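Sundon Parish Council - notes of the February meeting

Taken by me, your clerk, and typed up the same evening while I can still read my own writing. We met in the village hall at the usual time and the tea urn was working again, so we began in good spirits.

Apologies were received from the member for the Landry side, who had a clash with a school evening. The minutes of the last meeting were agreed with one change (I had put "culvert" where I should have put "ditch") and signed by the chair. 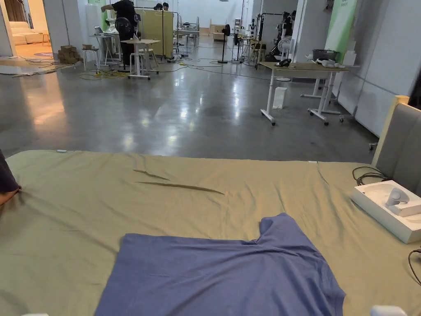
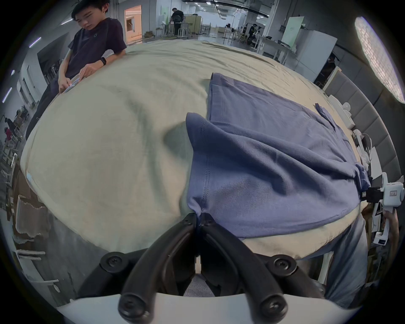
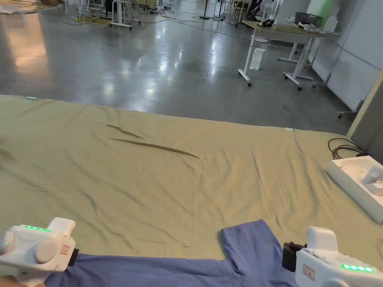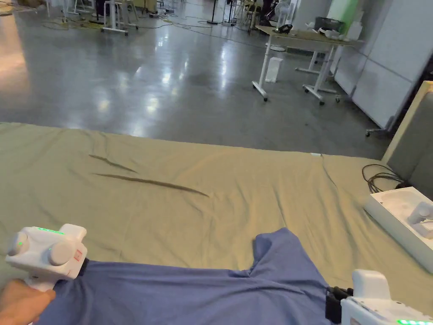
The blue T-shirt on the big cloth, four views.

1. Landry Lane drainage
This took up most of the evening, as you'd expect! The county has written to say our bid for the drainage money has gone through to the next stage, and I read the letter out in full. They want a revised plan from us showing where the new pipe will meet the old one by the bus shelter. The chair felt we should ask for the work to be done in the school holidays. I said I'd put that in the reply, though I did warn everyone that the county tends to pick its own dates.

A resident from the lower end of the lane told us that 17 households had signed her letter asking for the gullies to be cleared in the meantime. We were all in favour of that. I'm to send it on with a covering note, and to ask who owns the grating outside the old forge - the county says we do, and we have always said they do.

2. Quotes for the footbridge
We had 2 quotes in front of us for the handrail and the new boards. Skuder came in lower but won't start until the ground dries out. Usura could start sooner, though their price leaves out taking away the old timber, and two members were quite cross about that as we had asked for it in the specification. After a fair bit of back and forth we decided to go back to Usura for a full price and hold the decision over. I have to say I was hoping to get this one off my list.

Nobody wanted to close the bridge while we wait, but the loose board at the far end will be screwed down and a notice put up.

3. Bus service
The operator wants to drop the late afternoon 62 outside term time. We don't like it. Several people use it to get home from work, and the next one doesn't go up the hill at all. I'm drafting an objection and will pin a copy on the noticeboard so that residents can write in too (the more letters the better, please, even short ones). The chair will raise it with our county councillor at the next area meeting.

4. Allotments
Plot 2 has been given up and goes to the next person on the waiting list. The water will stay off until the frosts are past. There was a complaint about a bonfire, and I've been asked to remind everyone that the rules say after dusk only, and not at all when the wind is towards the houses. The lock on the lower gate is stiff and wants oil.

5. Money
The accounts were passed round and approved. Payments agreed were the hall hire, the grit for the salt bins and my printer ink. We had a short chat about the precept leaflet, which everyone thought too wordy last year, so I'll have a go at getting it on to one side of paper.

6. Anything else
The hedge by the playing field is over the path again and I'm writing to the landowner. The noticeboard key has been found - it was in the hall kitchen, in the drawer with the tea towels. A member asked if the agenda could go out a bit earlier and I said I would try.

We finished just after nine. Next meeting in March, same place, and the footbridge will be first on the agenda.

Clerk to the council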